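Bending Wire at Pusberg

I caught up with the owner of the Pusberg craft shop over coffee, and we got straight onto wire. 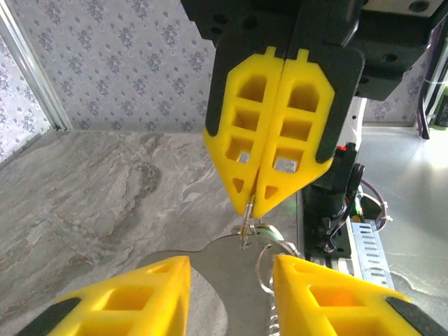 "I started with one coil and no plan," she told me, laughing. Seven years on, she still loves the thin silver stuff best — it curls so easily! I asked what beginners get wrong. "They pull too hard. Let the loops be loose, then fuss with them." She learned that in Hjaltested, one long February, and she's still fussing (her word, and she said it happily).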